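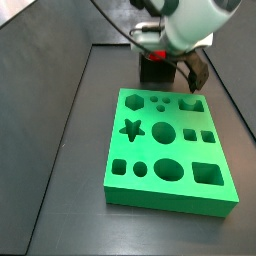

2 min read

December, a bit after 6 pm, workshop notes

Okay, writing this down before I lose it. Second drafting session for the Plembridge essay series tonight, the one on growing up between two languages, and I think I finally have my opening! I'd been starting with my grandmother's kitchen, which felt like what people expect from me (food, always food), so I cut it. The piece now begins with the form at school where I had to tick one box.

Word count is 356 for the new section. Vida wants the whole thing under two pages, and the old draft ran to over 3855 words, so, yikes.

Feedback from the table: the passing part reads guarded. Fair. I get stiff whenever I write about how strangers see me. Going to try it as a letter to my cousin.

To do: send Girano the pitch, ask Furnen if they still pay for reprints.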